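Home | Browse | Collections | Notes | Sign in

# Gravdale Bin Set: README and data card

Coloured blocks in a sheet metal bin. Maintained under the Vaditgate collection. Last revised 20 July 2023.
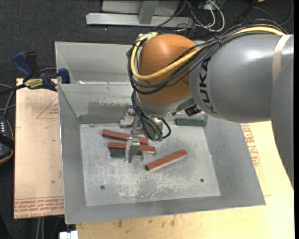

Read the limits before the contents. The set was put together on the belief that a bin of plain coloured blocks is the simplest clutter there is, and that anything which sorts out a heap of blocks will go on to sort out a heap of something else. The first half of that is nearly true. The second half has been repeated so often in the Gravdale notes that it has started to look like a finding, and no one has shown it.

## What is in the set

Still pictures of blocks lying in an open rectangular bin, with a label file for each. The blocks are red or green. They lie as they fell, which means some overlap and some are partly hidden. There is no lid and no packing material.

The labels give, for each block:

- colour, as a word (red or green, no shades)
- whether it is fully in view, partly hidden or mostly hidden
- which block it rests on, if that can be judged
- a free text note, usually blank

That third field causes the most argument. From one still you can often say that one block is in front of another. Saying that it rests on the other is a further step, and two labellers looking at the same picture did not always take it together. We kept both answers where they differed. Please don't average them. "Half resting" is not a state a block can be in.

## The bin

Grey sheet metal with sloping side walls. The floor of it is scuffed, and the scuffs are part of the data whether you want them or not. Several people have asked for a cleaned version with the marks painted out. We won't be making one. A bin that gets used gets scratched, and a method that falls over at a scratch ought to be allowed to fall over in public.

The slope of the walls matters more than it looks on paper. A block that comes to rest against a slope sits at an angle and shows you a different face from one lying flat. The early labels were written as if every block lay flat on the floor. Those have been corrected by hand, though I would not swear to every one.

Shine is the other nuisance. Bare metal throws back light in patches, and a pale patch next to the pale end of a block can be mistaken for more block. The outline labels stop where the labeller thought the block stopped. Treat the last little bit of any outline as opinion.

## The blocks

Red and green were chosen because they were thought easy to tell apart. They are, for most people and in decent light. For a good many people they are the worst pair that could have been picked, and the dark green in shadow can be trying for anyone. If you plan to have new labellers check the set, ask about colour vision first. This was not done in the first round.

The label file records no weights and no material. An older copy of this page gave both, apparently from memory, and the two columns did not agree with each other. They have been removed. If you have a table with weights in it, bin it.

## How the labels were made

Each picture was labelled twice, by two people working apart. Where they agreed, the label went in. Where they did not, both went in with a flag. A third pass in December looked only at the flagged ones and added notes, without overruling anybody.

There are 3 label files in the download:

- blocks.txt — the main file, one line for each block
- flags.txt — disagreements, both answers kept
- notes.txt — the free text, with spelling left alone

The column names changed once. If your copy says "under" where this page says "rests on", you have the old one, and the meaning was the other way round. Yes, really. Throw it out and download again.

## What it is claimed to be good for

Claims made elsewhere, with my view beside each.

*Finding blocks in a bin.* Fair. The set is suited to this and I have no quarrel with it.

*Telling which block to take out first.* Partly. The labels will tell you which block seems to be on top. They will not tell you whether lifting it drags its neighbour along, and nothing in a single still could.

*Judging how full a bin is.* No. The bins hold a handful of blocks and a lot of bare floor. A heap to the brim is a different problem and there isn't one here.

*Standing in for mixed household clutter.* No. I have seen this written down with a straight face. Blocks don't fold or tangle, and you can't see through them. A drawer of kitchen bits does all of those before breakfast.

## Comparison with Kallio

People will ask, so. The Kallio set uses mixed objects and a deeper container, and its pictures are harder. Scores on the two are quoted side by side in the Drernura write-up as though they were the same exam. They aren't. A good score on Gravdale and a poor one on Kallio most likely says that Gravdale is easy, which anybody could have guessed by looking at it.

If you must report both, report them in separate tables.

## Known faults

- Some blocks marked "mostly hidden" are missing their colour. Where a labeller could not tell, the field was left empty and should be read as unknown, not as red. An old script read it as red.
- A few notes refer to "the left one" without saying left of what.
- Duplicates exist. We have taken out the ones we found.
- The split into training and test parts was made by picture, and neighbouring pictures can look very alike. Expect test scores to flatter you. A split by bin filling would be better — it has been promised for the next version, and was promised for this one too.

## Using it

Free for study and teaching. Say which version you used. If you change the labels, say so and give your copy another name, as there are already two files going about called "final".

Corrections are welcome on the notes page. Send the line number and what you think is wrong with it. General remarks that the labels "seem off" have been read and can't be acted on.

Comments (2) | Shares (2)

Related items

- Kallio mixed container set: data card
- Drernura write-up: tables and errata
- Vaditgate labelling guide, short version
- Gravdale notes: what "rests on" means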